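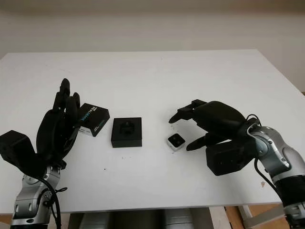
Trotport Help > Workroom and Office > Storage and Surfaces

Keeping small boxes and parts in order on a big white table

greyledge
Posted in Workroom and Office, May

I have a large white table that I use for sorting small items. It's an Anico top, smooth and plain, pushed against a bare wall. The things that end up on it are all small: printed cardboard boxes that parts came in, a square black block, little cubes with a different color on top. Nothing is heavy.

I have two problems. The first is that small things wander. I put a box down on the left side, and by the end of the afternoon it has been nudged over next to something else and I'm reaching across to get it. The second is that I never know whether to keep the boxes. I have 35 of them on a shelf now and most are empty.

I don't want a pegboard, and I don't want drawers standing on the table because I need the whole top clear at times. I looked at the trays on Fotport but they have high sides and you can't slide anything out of them. What do other people do?

pinelathe
Answered the same evening

Start with the table and leave the shelf for later.

Give each thing a fixed place and mark it. I use low-tack paper tape, a short strip at two corners of the spot, which is enough to show where a box goes without covering the surface. Test the tape underneath the top first and leave it overnight. On my table one brand came up clean and another left glue that I had to take off with rubbing alcohol. Change it every few weeks even if it looks fine, as it gets harder to peel with age.

Keep the marked spots well back from the near edge. Things that sit close to the front get caught by sleeves. I like the tall items at the back and the flat ones nearer to me, with a clear strip down the middle for whatever I'm working on.

If something still slides, cut a piece of thin rubber shelf liner a little smaller than its base and set it on that. Don't glue it. Shehu sells the liner by the roll and one roll has lasted me 3 years. White or clear is better than a dark color on a white top, in my experience, because the cheap dark ones can leave a stain in warm weather.

For the boxes, I keep one if it is the only thing with the model number on it, or if the item may have to go back. The rest I flatten. Write the month on the bottom of the ones you keep, and then go through them twice a year.
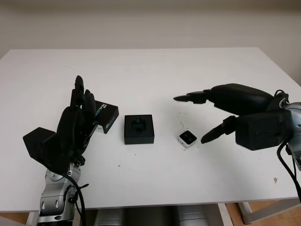

Can I wipe a matte white top with ordinary kitchen spray?

Most kitchen sprays are fine if you put them on the cloth first and dry the table right after. Stay away from anything with bleach or a scouring powder in it. Those wear a matte surface smooth in patches, and the patches show when light comes from the side. Warm water with a drop of dish soap does the same job for everyday dust. For pencil or a rubber mark, try a plain white eraser before you try a cleaner.

oatbin
Answered later

just throw the boxes out. I kept mine for years and never used a single one

greyledge
Replied

Thanks, both. I put tape down for two spots and will see how it goes before doing more. The liner sounds right for the block. Is there a size of roll I should get?

pinelathe
Replied

The narrow one. You'll be cutting it into small squares anyway, and the wide roll is awkward to store.

dulltin
Answered later

I agree with the tape but I'd add a shallow tray for the cubes and anything else that small. Mine is the lid from an old shoe box, cut down so the sides are very low. You can lift the whole thing off when you need the top clear and put it back on the same marks. I line it with plain white paper and replace the paper when it gets dirty.

On keeping boxes, take a picture of the label on each one before you flatten it. The label was the only part I ever went back for. I did this with mine last spring and got a full shelf back.

178 people found this page helpful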